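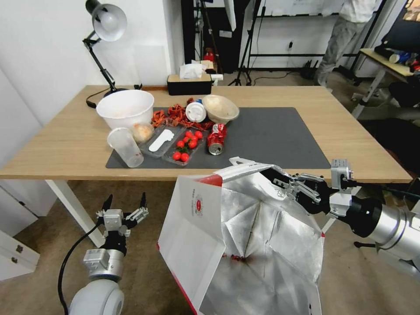 Cherry tomatoes in a clear tray, with an onion next to the white bowl.

Bellness Stretch Mark Oil, Wenon range
Item no. 2108
Size: 262 ml

This oil is made for skin that has stretched quickly, for example during pregnancy, after a change of weight or in the growing years of a teenager. It makes the skin softer and helps it to feel less tight. The marks will not disappear with it, and we prefer to tell this to our customers before they buy. Many of them write to us that the itching is less and that they feel more comfortable in summer clothes.

How to use
Warm a small amount between the hands and massage it into the belly, hips or thighs, morning and evening. Wait 4 minutes before dressing, as the oil can leave spots on light fabric. Do not use on broken skin. If you are pregnant, please show the ingredients to your midwife first.

Ingredients
Sunflower oil, sweet almond oil, rosehip oil, vitamin E. No perfume is added. Not suitable for persons with nut allergy.

Good to know
Since February the bottle has a pump in place of the screw cap. The oil inside is the same as before. In cold rooms it may become a little cloudy, and it clears again when you hold the bottle under warm water.

Also available: refill pouch, item no. 426. The matching body cream by Triantafyllou is sold separately.

Questions about this product are answered by Tharun Lobo at our Kirkska shop, by e-mail or at the counter.

Page updated 3 April 2026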